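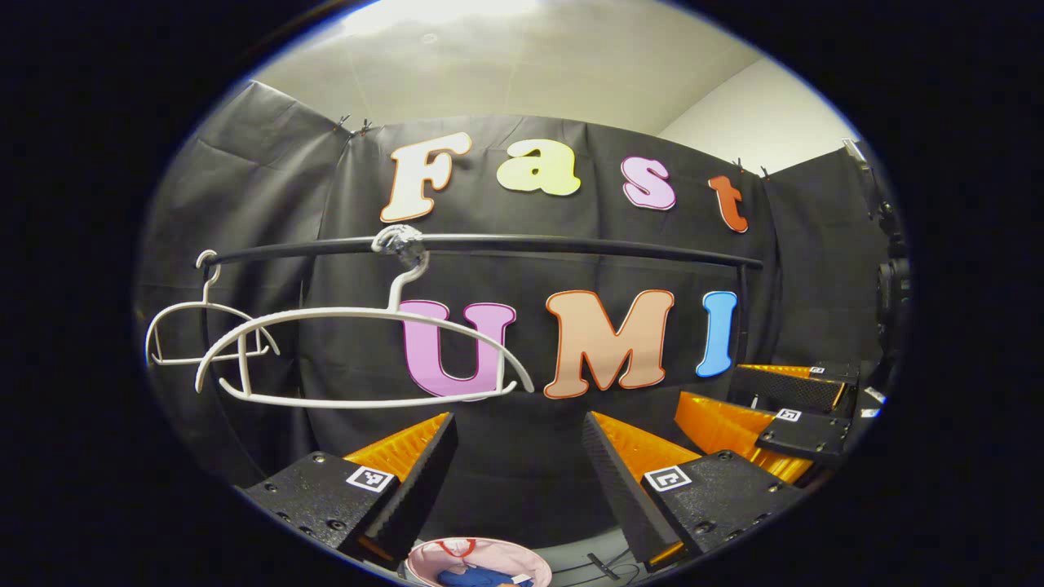 Ivila fabric steamer: two months in

I bought the Ivila in February after my old iron leaked all over a tablecloth, and I use it way more than I expected! It heats up fast, the cord is nice and long, and it gets through a linen shirt without much fuss. Thick cotton is slower – I still go over curtains twice. The tank is small, so expect a refill after 14 minutes or so. Mine came from Mellside, and I'd buy it again (maybe in the green).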